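Karthorpe endgame: is the tile bag rigged or am I just bad?

General Puzzle Talk > Karthorpe

dkettle_plays wrote:

Okay so I have been stuck on floor 859 of Karthorpe for three weeks and I need somebody to tell me whether the tile bag is really random. I'm playing the plain version, no boosters, no daily bonus tiles, and I swear every time I get two amber lanterns lined up the game just stops giving me amber. I'll see blue, blue, green, blue, moth, blue. Then I lose, hit retry, and the first thing that drops is amber.

I love this game, by the way! I bought it in November because my sister would not shut up about it and I've barely touched anything else. The music, the little shopkeeper who yawns if you take too long, all of it. But this floor is making me want to throw my tablet into a lake. Anyone past it?

-- Dorothy

rostam_r wrote:

Past it, and yes I lost a weekend to it. It's not rigged. The bag holds a fixed mix of colors and doesn't refill until it's empty, so if you burned your ambers early on small matches you have to wait. Stop taking every match you see. I know it feels wrong.

What does your opening look like? If you clear the bottom left corner first you're giving away a lot of good tiles for nothing.

minamoth wrote:

I don't think that's right about the bag, Rostam. That's how it works in Gorutden, which is the same studio, but in Karthorpe they changed it after the shop update. You can test it -- play any early floor and write down what drops. I did this on floor 3 with a notebook like a lunatic and I got runs that could not happen with a fixed bag unless the bag is gigantic.

rostam_r wrote:

How big is your sample though? One evening on floor 3 doesn't tell me much. I'm going by the in-game help, which says "bag" in plain English.

minamoth wrote:

The in-game help also says moths can't land on ice and we all know how that goes.
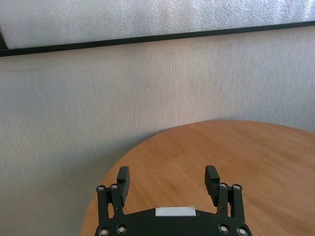 Round table, gray fabric behind.

Anyway Dorothy, forget the bag for a minute. On 859 the thing that killed me was the two locked columns on the right. I kept trying to open both. Open one, leave the other one shut until you've got a lantern charged, and then pop it so everything falls at once. I went from losing with half the board left to winning with moves to spare, and I am not a great player.

dkettle_plays wrote:

Oh, I've been opening both! Every single time! I thought you had to, because the shopkeeper says "let some air in" at the start and I took that as a hint.

Rostam, I do start bottom left, sorry. It's where my thumb is.

meikuen_t wrote:

The shopkeeper lines are random. She said "let some air in" to me on a floor with no locked columns at all.

I'm going to disagree with both of the strategy posts, a little. Holding one column shut works if you get a charged lantern in the first ten moves. If you don't, you're playing on a narrow board and the moths box you in. I restart if I've got no lantern by move ten. Boring, I know, but restarts are free on the plain version, so why suffer through a bad one?

rostam_r wrote:

Restarting until you get a nice board isn't beating the floor, it's shopping for one.

meikuen_t wrote:

I'm on floor 1043 and I sleep great.

yasuo_k wrote:

Jumping in from the Narkska side of the forum. We had this same argument over there for months, and what ended up helping people most was turning off the match hints. The hint arrow points at the first match it finds from the top, so it's usually a poor one, and your eye follows it even if you think you're ignoring it. Settings, then Board, then the second switch. My score on the harder floors went up by 700 in one evening once I did that. Could be luck, but I've never turned it back on.

minamoth wrote:

Seconding hints off. I also turn off the combo shout because it scares my cat.

dkettle_plays wrote:

UPDATE!! Hints off, left column shut -- I mean the left one of the two on the right, you know what I mean -- and I started from the top for once in my life. Lost twice, then got a charged lantern on move eight and the whole board just poured down. I yelled. Three stars, even.

And the amber showed up when I needed it, so I'm withdrawing my complaint about the bag for now. Still think it's fishy.

rostam_r wrote:

Congrats! Still a fixed bag.

minamoth wrote:

It is not a fixed bag. I'm getting the notebook out again tonight, and this time I'll do an ice floor too.

dkettle_plays wrote:

Post the numbers when you have them. Also, does anyone have a tip for 861? The one with the mirrors. I've had four tries and I can't even tell which side I'm matching on.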